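Fostitz Hardwax Oil, Clear Satin: a long review after one tabletop, a bench and far too many test boards

I have wanted to write this up for ages, and now that the finish has been through a full winter of breakfasts I finally feel allowed to. Short version for anyone in a hurry: I love this stuff. It's the first wood finish I've used that made me go looking for more furniture to put it on. The longer version has some grumbles in it too, mostly with the tin.

Where I'm coming from

I refinish secondhand furniture at home, mostly tables, mostly for family and friends who pay me in dinners. For years I used wipe-on poly because that's what my first teacher, Lieselotte Wunderlich, used, and she could lay down a coat so smooth you'd think it was poured. I can't. I get dust, I get drips on the underside, and I always seem to find the one dry patch after the brush has been cleaned. Lewis Baird at the wood turning club kept telling me to try a hardwax oil, and in April I gave in and ordered the small tin of Fostitz along with a pack of their white pads.

What you get

A squat metal tin, a folded sheet of instructions in four languages, and (if you buy the bundle) a pack of thin white nonwoven pads. The oil is thicker than I expected, somewhere near pancake batter, and it settles hard. Stir it. Then stir it again, right down into the corner where the side meets the bottom, because the stuff that makes it satin is all sitting down there. My first test board came out shiny on one half and flat on the other and that was entirely my own laziness.

Putting it on

Oh, this is the fun part! You sand to 150, vacuum, wipe with a damp cloth to raise the grain, let it dry, and give it one more light pass. Then you drop a small puddle of oil on the wood and push it around with the pad until it won't go any further. Add another small puddle. Keep going. After 15 minutes you buff off everything that hasn't soaked in, and you have to mean it, because anything left on the surface stays tacky for days. I go over the whole piece with a clean cotton rag, turn the rag, and go over it again.

The second coat uses even less. On a round top I work from the middle outward in big loose curves and finish with straight strokes along the grain, and I have yet to see a lap mark. Try that with poly in a warm room.

It does smell. Not a harsh smell, more like an old paint box mixed with beeswax, but it hung around our upstairs for two evenings with the windows open. And please lay your oily rags out flat outdoors to dry, or put them in a bucket of water. Oil rags balled up in a trash can are able to heat themselves up and catch fire. The instruction sheet does say this, in print so small that I'd like to have a word with somebody.

How it looks

Chie Aoki came over with three other clear oils so we could do a proper side by side on offcuts of oak, maple and ash. The Fostitz was the least orange of the four by a good stretch. It warms the wood the way a splash of water does and then stops. On maple it was almost invisible until you tipped the board to the window. On oak it brought up the grain nicely without turning the whole thing the color of tea.

For a round table in a light wood, that's what I want. A honey tone suits a spot like a landing or a sunny corner, where a dark gloss top would show every speck, and you hardly need to dress it up. A coaster and something yellow in a little pot will do.

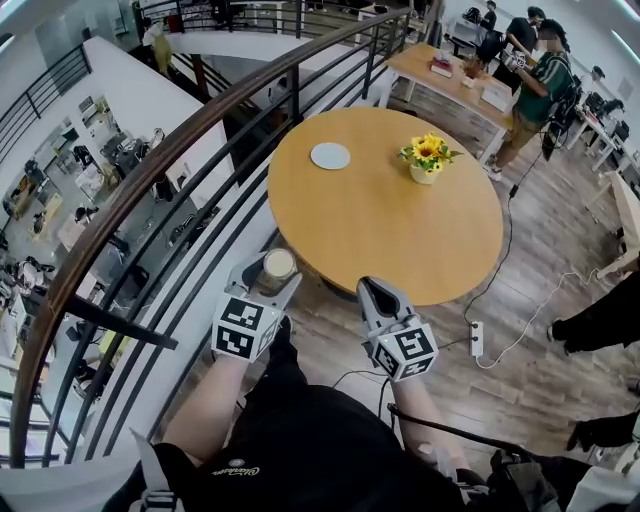
Living with it

Water is no trouble. I left a wet glass on my sample board overnight and in the morning there was a faint ring that had gone by lunch. Red wine wiped off after an hour without a trace. Black coffee left a shadow on the ash board, and so did soy sauce, so use a coaster if you're the sort of person who forgets cups (I am).

Heat is its weak side. A hot pan straight from the stove left a cloudy patch on my kitchen bench. But look how easy the repair was: a light rub with a fine pad, a teaspoon of oil, buff, leave it alone until the next day. I can't find the place now. With poly I'd have been sanding the whole top back.

Scratches, same story. My nephew drove a metal truck across the bench and I had it fixed before he'd finished his sandwich.

Things I'd change

The lid. It skins over around the rim, and after the third opening mine wouldn't seal, so I lost the last bit of the tin to a rubbery lump. I now decant into small glass jars filled right to the top. The Gidov oil comes in a soft pouch you can squeeze the air out of, and I wish Fostitz would copy it.

The price stings as well, though a little goes a long way. One small tin gave me two coats on a 40 inch round top and two on the bench, with enough over for the test boards.

Would I buy it again?

I already have, the bigger tin this time. Next up is a set of four chairs for Asanka Gamage, with spindles, so I'll add a note here on how it behaves on all those skinny round bits.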